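Musley Packing Table Top, White

A flat white surface with rounded corners, for people who put small things into boxes and would like to see them while they do it. The Musley has no drawers, no cup holder and no opinion about your workflow. Black cables show up on it very well, and so does every crumb of lunch.
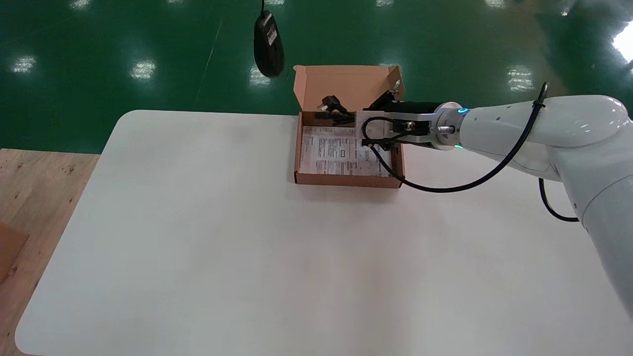 Musley top in white, with an open carton near the far edge.

The finish is matte, so you can read a packing slip without tilting your head like a parrot. We ship it as a top only. Rest it on whatever sturdy thing you already own — trestles, a pallet, the bench your last supplier promised would be temporary. Leave room for the carton as well as the goods. A computer mouse is small, but its cable has ambitions, and both need to lie down somewhere before they go in the box.
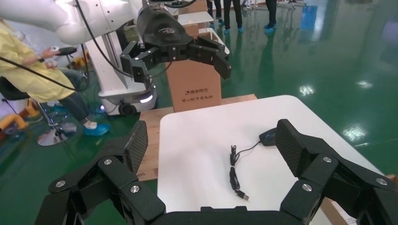
Assembly is therefore brief. Put it down, check that it doesn't rock, and wipe it with a damp cloth. Ison edge guards are sold separately in packs of 2, and the Flolonura mat costs 29 dollars if you'd like to cover up the table you just bought. Mieke Brouwer at our Van Damme counter has packed on hers since March and has asked for a second one, mostly for her coffee. 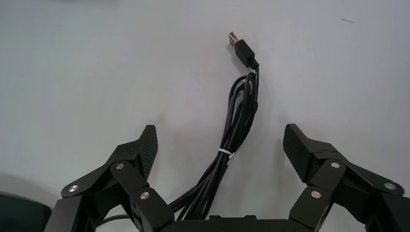
Coiled USB cable with a white twist tie.

Price: 84 dollars. Twist ties, bag of 40: ask at checkout. Returns are accepted in the original packaging, which you will have thrown away.

We use cookies to remember your cart. By continuing to browse, you accept our cookie policy. Accept / Manage settings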